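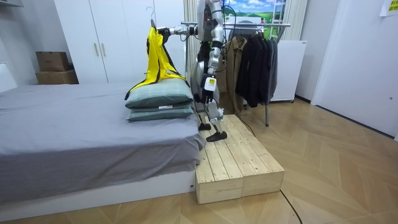

Corina Gruber wrote to us that her drivers stopped turning down the volume of the reversing alarm in the first week, and asked if we could put the reason on this page, so other fleet managers would find it before they buy. We are glad to do it.

Tivamik reversing sensor kit for vans and light lorries
Supplied by Flamley
Article number 932

Most reversing alarms make the same sound for everything. A wall, a hedge, a person and a shopping trolley are all one beep, only faster. After some days the driver does not hear it any more, or he puts tape on the speaker. The Tivamik uses a low, soft tone while the object behind the vehicle stands still, and changes to a sharper tone when the distance becomes smaller although the vehicle is not moving. So a parked car sounds different from something that comes towards you. The driver hears the sharp tone seldom, and he looks when he hears it.

What is in the box
4 sensors with rubber rings
Control unit with fixing plate
Speaker for the cab, with 2 metres of cable
Cable set for the rear bumper
Hole cutter in the correct size
Fitting guide in English, German and French

The display is not included. It can be ordered separately and is connected to the same control unit. Many customers work without it, as the tones are enough for yard work and for deliveries in narrow streets.

Fitting

The kit is made for a plastic or a steel bumper. For steel bumpers please order the longer rings, otherwise the sensors sit too deep and will report the bumper itself. The control unit takes its power from the reversing light. On vehicles with a tow bar, the guide has a separate chapter (chapter 4) about how to teach the unit to ignore the bar. Please do not skip it. Nearly all the calls we get about false alarms come from vehicles where this step was not done.

Sensors may be painted, but only with one thin coat. Do not use filler around the ring.

If you do not have your own workshop, we can give you the address of a fitter. Hämäläinen fits the kit at the customer's yard and can do several vehicles in one visit. They make their own price, and you pay them directly.

In daily use

Snow, mud and road salt on the sensors make the range shorter. The unit notices when a sensor is covered and gives one long tone when reverse gear is selected. Wipe the sensor with a damp cloth. A pressure washer is allowed, but keep the nozzle 30 centimetres away from the bumper.

The speaker has two volume steps and cannot be switched off completely. We are asked for an off switch quite often, and our answer has stayed the same. For night deliveries the lower step is quiet enough, and the sound is only inside the cab, so neighbours are not disturbed.

A sensor kit does not replace mirrors, or a second person who guides the driver in a crowded yard. Thin poles, wire fences and objects lying flat on the ground may not be found. Please tell this to new drivers before their first trip.

Working with Gistar

The control unit can send its warnings to the Gistar fleet software. You will see the time, the vehicle and which sensor gave the warning. We advise you to tell the drivers openly that this is recorded and what you want to use it for. Ayuba Kpodo uses the list to find loading bays that are badly laid out - when many vehicles get a sharp tone at the same corner, he goes there and has a look. That seems to us a better use than making a ranking of drivers.

The connection is optional. Without Gistar the kit works in the same way and stores nothing.

Warranty and spare parts

The warranty is 30 months from the day of delivery. It covers the control unit, the speaker and all sensors, but not damage from a collision or from a wrong connection. Single sensors, rings and cable sets are kept in stock. A replacement sensor must be taught to the unit, see the last page of the guide.

Ordering

Orders go through the form or by telephone to Sabina Beneš. Please state the vehicle model, the bumper material and whether there is a tow bar. For technical questions ask for Notburga Camenzind. The version for 24-volt vehicles can be ordered now and will be delivered from February.

Page last changed: 2026-01-09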